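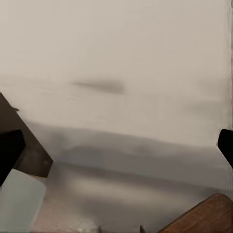

I got to the Pekura welcome center a little before nine in the morning, which was early enough to find a parking spot and late enough that the coffee was already gone. The county runs an open house there every October, and after a year of reading angry letters about the place I figured I should go and see it for myself.

Henrik Mühlbauer, who manages the building, walked our group through at a nice easy pace and let everybody ask whatever they wanted (and oh, did they want to!). The center helps newly arrived families with paperwork, school sign-ups and English lessons. It saw about 700 people last year with a staff of 11, and the first appointment now takes 6 weeks to get. A man behind me wanted to know why his own mother waits even longer for a housing appointment in town. Henrik said that was a fair complaint and that he'd make it too – he just didn't think closing his front door would move her up the line.

We spent the longest time in the legal aid room, where 19 folding chairs face one very tired desk. I sat down for a minute next to a retired teacher from Fröhlich Street, and we got to talking about the council vote and never did hear the part about the budget. I picked up the printed sheet on my way out instead. The rent is on there, and so is the state's share, and I still have questions about the second one, so I've written to my council member and will post her answer when it comes.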